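Zovholm Bin Kit
Equipment for manipulation research

The Zovholm kit is a grey bin with slanting walls, a blue base, a set of coloured shape pieces and a black holder. We made it for our own study of regrasping, and now we offer it also to other laboratories.

In the study, Neema Chege compared 2 ways of choosing the next grasp. The first looks only at the piece to be picked. The second, which we call Brirex, also considers the pieces standing near to it. Over 365 trials Brirex needed fewer second attempts, mostly with short pieces standing close to tall ones.

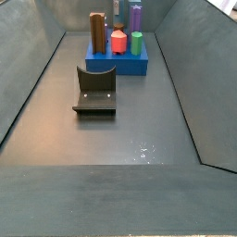 The holder may be moved between trials, but please write down its position, as the results depend on it. Spare pieces are sold separately.

Delivery time: 18 working days
Questions: Nafula Rashidi, Prelanano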